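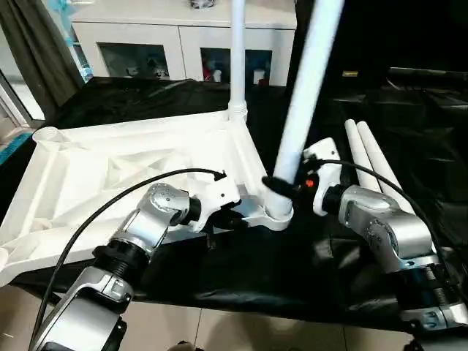 Ysaline Moulin
Which gripper should I choose for holding round plastic tubes, the two-finger one with flat pads or the one with V-shaped pads? We have a pair of Tronalport arms and I can order only one type of pads this year. The tubes are smooth and not very heavy, and they must go into sockets at an angle.

Fadi Matar
Take the V-shaped pads, if most of your work is with tubes. The V centers the tube by itself, so the tool point stays the same each time you close. With flat pads the tube can roll between the fingers when the end touches the socket, and then the angle is lost. I compared both on the same arm, with the same program and the same force setting. From 34 insertions with each kind, the flat pads failed 16 times and the V pads failed 8 times. It is not a perfect test, but for me it was enough to decide.

Two things to check before you order. First, the V must fit your tube diameter. If it is too deep, the fingers close completely before they hold anything. Second, for thin edges and flat ribs the V pads are worse, they touch only on two small lines. If one of your arms always holds the base and the other always holds the tube, ask the seller if you can mix the pads. Buteck agreed to this for me when I wrote to them, but it was not written on their page.

Please also look at the cable of the gripper. Mine was too short when the wrist turned fully, and the connector came out. Now I leave a bigger loop.

Brandão
I use Zudent flat pads with a strip of rubber glued on it, works fine for me. Cheap also. You must change the rubber sometimes.

Ysaline Moulin
Thank you both. I did not know that mixing was possible, I will write to the seller. Fadi, did you change the closing force between the two kinds, or was it the default value?

Fadi Matar
I left the default for both. With the V pads I could later go lower and the tube still did not turn, so please start low and increase slowly. Thin plastic takes marks easily.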